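# Teaching Two Arms to Open a Padlock

Project report, Esi Amoah
3rd January

## What I set out to do

The plan in June was modest. One arm holds a padlock, the other arm takes a key, and between them they get the thing open. My advisor called it "a nice warm-up." I have been warming up for two terms.

Nothing in the project is programmed in the old sense. I drive both arms by remote control, using a pair of small leader arms I move with my hands, and the cell copies me while the cameras and joint angles are saved. A policy is then trained on those recordings. If I fumble, the robot learns to fumble, and it is a very attentive student.

## Picking up the lock

The first skill is the grasp. The lock has to sit upright between the fingertips, or the keyhole ends up somewhere the other arm can't reach. I settled on closing the jaws around the body and leaving the shackle free.
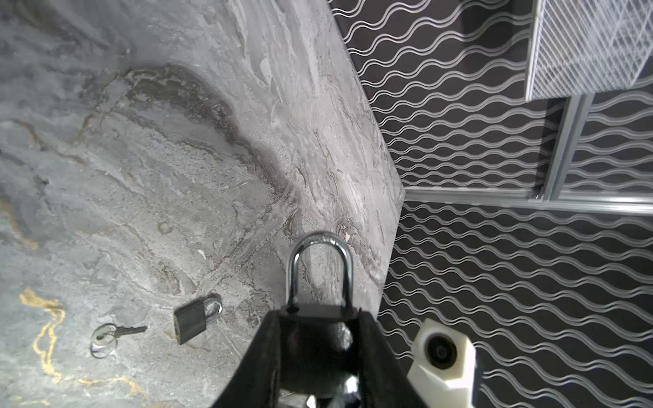

*Figure 1. Wrist view of a padlock held with the shackle up. The second lock and a key are still on the table.*

It took me 64 practice runs before I could do this without swearing. None of those are in the data set. The leader arms give no sense of touch, so I had to learn what a firm grip looks like – a strange thing to learn with your eyes. The wrist views helped more than the overhead one, and I ended up watching them almost all the time.

## The recordings

Each session went the same way: reset the table, start the recorder, drive, stop, label. I kept the software side in a tool I named Wodard, after the street I was living on. It stores each run with a note on whether I'd call it a success. My standards for that word loosened over the fall.

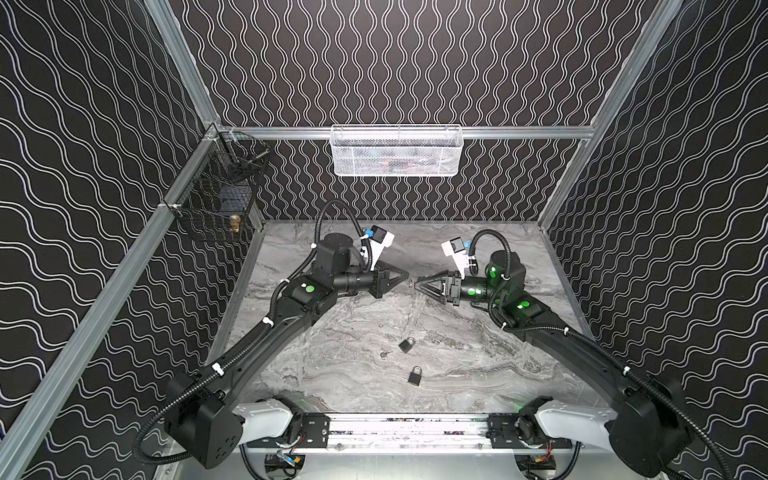 *Figure 2. The cell from the fixed camera, with the two grippers close together over the table.*

I moved the locks and key between runs so the policy wouldn't memorize one layout. The key was the real trouble. It is small, it lies flat, and the marble pattern I chose for the table (it looked classy in the catalog) hides it nicely. I would pick a plain surface next time.

In the end I kept 2291 short clips, cut from the longer sessions. A clip covers one step, such as reaching, gripping or turning the lock. Sessions were capped at 20 minutes, because my wrists gave out well before the robot's did.

## Reading the wrist views

Each gripper's camera also catches a good deal it has no use for: rails, baskets, patterned wall. I thought about cropping all that away. Then I compared cropped and full views in training, and the full ones did better on the reach. My best guess is that the background helps the policy work out where the hand is.

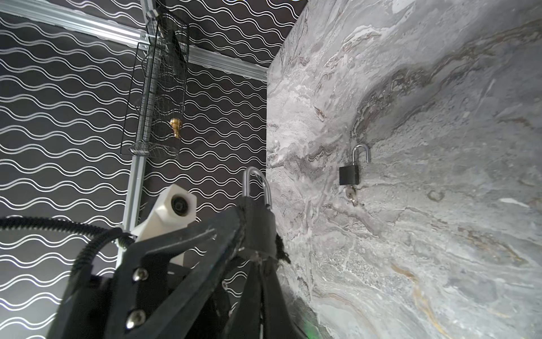
*Figure 3. One padlock in the gripper; the other on the marble with its shackle open and a key in it.*

Lining up a key from a view like this is slow going. The whole thing can look perfect and still be off by a hair. I got into the habit of stopping short, nudging, and stopping again, and the trained policy now does the same. It pauses in front of the keyhole like someone checking their pockets.

## Results, such as they are

Grasping works well enough that I've stopped watching it. Picking up the key is hit or miss. For the full task I ran the policy 23 times and got a clean opening on four of them, plus one where the lock was dropped and the policy carried on turning nothing with great care.

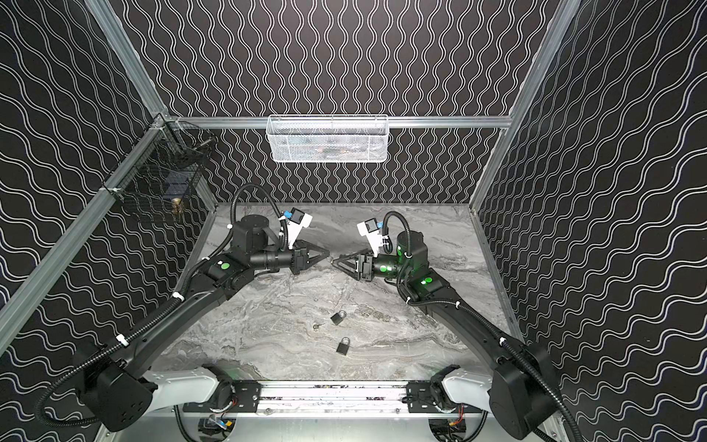
Most failures came at the handoff between steps. The policy would finish the grasp and then wait, and I think I know why. I used to stop there myself to flex my fingers, and I never trimmed those pauses out. Over the break I'll cut them and retrain before collecting anything new.

## Still to do

- Trim the idle stretches and retrain
- Record more key pickups, with the key turned at odd angles
- Try a plain mat under the locks
- Get someone else to drive for a week, to see how much of this is the task and how much is me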